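Robot Learning, Week 9 handout
Camera views and what a policy learns from them
Notes by Dörte Baumgart, Trestcombe

Read this before the lab. The exercise sheet is separate and Finn Ostermann has the login details for the cluster.

Last week we trained a policy by copying demonstrations. It took in camera images and the joint angles of the arm, and it gave out the next small movement of the gripper. This week we keep the method the same and change only the images.

The task set is called Brostenance. It runs in simulation with a Franka arm at a marble counter, and the things on the counter differ in shape, size and colour. Each task is given as a short written instruction. For training we use 400 demonstrations, all recorded by steering the simulated arm by hand. Testing uses 100 runs per policy, with the starting positions of the objects shifted each time.

We compare three kinds of view: a wide one that takes in most of the arm, a nearer one of the counter, and a close one at the gripper. 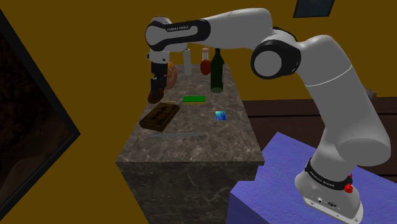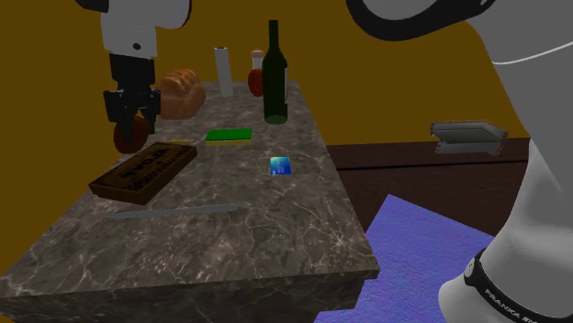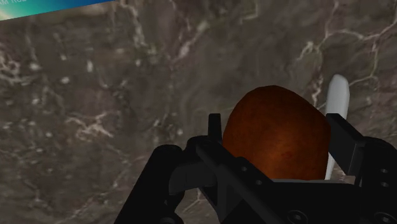

Page last changed: 4/22/25

The wide view shows how the arm stands in relation to the counter. Its weakness is scale. Once the images are shrunk for the network, a small flat thing such as the blue square has very few pixels left, and the fingers can cover what lies behind them.

The nearer view gives more pixels to each object, so the sponge and the bread are easier to tell apart from the stone. The long grey item near the front of the counter is a hard case in the wide view, as its colour is close to that of the marble.

The close view says little about the rest of the counter. Its use is in the last part of a grasp, where the policy needs to know how the object sits between the fingers.

Results

Helmut Fuchs trained one policy on each view alone and one on all three. The policy with all three views did best. The wide view alone often brought the gripper to the right part of the counter and then closed it too early. The close view alone did worst, mainly on runs where the target was out of sight at the start.

Edeltraud Reinholz then repeated the test with the wall colour changed. All four policies got worse, and the wide-view policy lost the most. We take this as a sign that it had learned something about the background. Changing the colours at random during training brought part of the loss back. She stopped each training run after 282 passes through the data, so the runs can be compared.

Points to keep in mind

A low training error does not tell you how often the task succeeds. Small errors add up over a run, and the arm ends up in positions that no demonstration covers.

Every policy was trained with 5 random seeds. Report the spread as well as the mean.

None of this has been tried on a real arm. Rendered light and stone are more regular than the real thing, and contact between finger and object is simplified.

For the lab

Work in pairs. Train the nearer-view policy, then add the close view and test again. Write down where each failed run went wrong: reaching, grasping or placing. Gerd Haberkorn will go through the failures with you in the second hour.

Reading: Frerichs notes, chapter on learning from demonstration, up to the part on data collection.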